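Home Browse Unanswered Patterns & Yarn Tools Members Log in

Swapping the yarn in a sweater pattern, and my gauge is off. Do I change needles or change sizes?

posted by mossandpurl in Knitting Help

Hi all! I've been knitting hats and cowls for a couple of years and I finally picked my first real sweater. It's the Adora pullover, knit in the round from the bottom up, with a round yoke and a band of colorwork that I have been staring at all summer. I'm so excited about it that I wound every skein into a cake the night they arrived, which I now understand was maybe not the smartest move.

The pattern is written for Isberg, a fairly plain wool in a medium weight. My local shop (Avby, and if you ever get the chance to go in, go in, the back wall is sorted by color and I could live there) didn't have Isberg in enough skeins, so I came home with Lã in shade 3207. It's a beautiful rusty brown with darker flecks in it. The label says it's the same weight as Isberg and the pattern calls for over 700 yards in my size, and I have plenty.

The pattern gauge is 19 stitches to four inches. I knit a swatch on the needle size they suggest and I get 17. The cast-on for my size is 154 stitches. The fabric feels nice, a little drapey, not holey or anything. I do like my sweaters with some room but this one is supposed to be fairly close fitting, and I'm worried about the yoke because of the colorwork.

So do I go down a needle size and swatch again, or knit a smaller size of the pattern and let my bigger stitches make up the difference? And does it matter that I swatched flat, back and forth, when the sweater is in the round? I'd love to cast on by September so I have something to wear when it gets cold!

posted by Narayanan Poojary

What a great first sweater! Round yokes are about the most fun you can have with two needles and a cable, and the moment the colorwork starts making sense is worth every plain round before it.

First, some arithmetic, so you can see how much those two stitches matter. At the pattern gauge, 154 stitches gives you a body a bit over 32 inches around. At your gauge the same 154 stitches comes out a bit over 36. So if you cast on today and just trusted it, you'd have a sweater nearly four inches bigger than planned, and the yoke would be bigger too, which is where it would bother you most. It would sit wide on the shoulders and the neck would slide around.

I would go down one needle size and swatch again before doing anything else. If that gets you to 18, go down once more. Most people can move a stitch or so per needle size with a springy wool. What you're watching for is the fabric. Squeeze it, drape it over your wrist, pull on it a bit. If it has gone stiff like a potholder you've gone too far, and then I'd look at the other route, knitting a smaller size.

The smaller size route does work, and I've done it several times. You take the measurement you want around the body, divide by four, multiply by your stitches per four inches, and look for the size in the pattern with a cast-on close to that. In your case, for the same 32 inches or so at 17 stitches, you'd be looking for something near 138. If the Adora has a size in that neighborhood, you're in business. Two things to be careful about. Lengths given in inches will be fine, but lengths given in rounds will not, and yokes are nearly always given in rounds because of the chart. So measure your row gauge too. Everybody skips the row gauge on their first sweater (I sure did, and my first yoke ended somewhere near my ears). Lay the ruler vertically and see how many rows you get, then multiply it out over the whole yoke chart and see how deep it's going to be. If it's off by half an inch, forget about it. If it's off by two inches, you'll want to add or remove a few plain rounds before the first decrease.

As for swatching flat, that may be part of your trouble! Lots of knitters purl looser than they knit. Flat stockinette has a purl row every other row, and the sweater body has none. Your real gauge in the round might be 18 or even better without touching your needles. Try a swatch in the round: cast on maybe thirty stitches on a circular, knit across, don't turn, slide the stitches back to the other tip, carry the yarn loosely across the back, and knit across again. It looks like a mess behind. Doesn't matter at all, you're only measuring the front.

And do one in the colorwork while you're at it, because stranded knitting usually pulls in. Plenty of people knit the plain part on one needle and go up a size for the yoke. You can try the chart colors out at the same time, which is my favorite part of the whole business. I've changed my mind about a contrast color at the swatch stage more often than I've kept it.

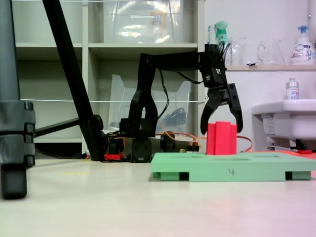
Should a swatch be washed before it's measured?

Wash it the same way you plan to wash the sweater, let it dry completely, and then measure. Wool relaxes in water and some yarns grow quite a bit.

I soak mine in lukewarm water with a drop of wool wash for twenty minutes or so, roll it in a towel, and lay it out without stretching. I don't pin plain stockinette, because I'm not going to pin the sweater out hard either. Colorwork I pat flat with a bit more conviction. Write down the gauge before and after. The "before" number is handy while you're knitting, when you want to check the sweater on the needles and it looks too small. If your before number was 19 and your after number is 17, then being at 19 on the needles is right where you ought to be.

Measure in the middle of the swatch, well in from the edges, and make it big. Six inches wide if you can stand it.

Please come back and show us the yoke!

posted by wool_over

just go down a needle size. i never swatch, i start with a sleeve and if the sleeve is the right size i keep going. if its wrong you only ripped out a sleeve

also you can unwind the cakes if you need to return any, shops wont take them back wound though

posted by tannery.lane

Seconding nearly everything in the long answer, and I want to add something about Lã, because I've knit two cardigans with it and I love it to pieces.

It blooms. Coming off the needles it looks a little thin and uneven, and after a soak it fluffs up and fills in all the gaps. So if you go down a needle size and the swatch feels slightly firm, don't give up on it until it's been washed and dried. Mine went from "hmm" to completely gorgeous overnight. The flecked shades hide uneven stitches too, so 3207 is a very kind choice for a first sweater. I had it in my basket once and put it back and I still think about it.

Two practical bits. The flecks vary from skein to skein, so alternate skeins every couple of rounds, at least through the body, or you may get a visible line where you change over. It's easy in the round, you just drop one and pick up the other at the start of the round, and keep an eye on how tight you pull that first stitch. And for the colorwork band, pick a contrast that's either much lighter or much darker. I tried a mid gray against a flecked brown and the pattern melted into nothing. Take a picture of the two yarns side by side and turn it to black and white on your phone. If you can't tell which is which, choose another one.

I don't agree about the sleeve instead of a swatch for a yoke sweater, by the way. A sleeve is narrow, a lot of people knit tighter on a small circumference, and then the body comes out loose. For a sleeve on double pointed needles I'm a full needle size tighter than on the body. But it's a fun way to knit if you don't mind ripping!

posted by mossandpurl

You are all wonderful, thank you!! I did the in-the-round swatch this morning over coffee and before washing I'm already at 18 on the same needles, so the purling thing was definitely me. It's soaking in the sink right now with a second one on the next needle down. I'll measure both once they're dry and go from there.

I checked the pattern and the next size down starts with fewer than 154 stitches but it's not all that close to 138, so I'm hoping the smaller needle gets me there. And I tried the black and white trick with the cream I bought for the yoke, and it stands out beautifully. Off to figure out my row gauge!

Contact us | Community guidelines | Privacy | © The members and their posts | Back to top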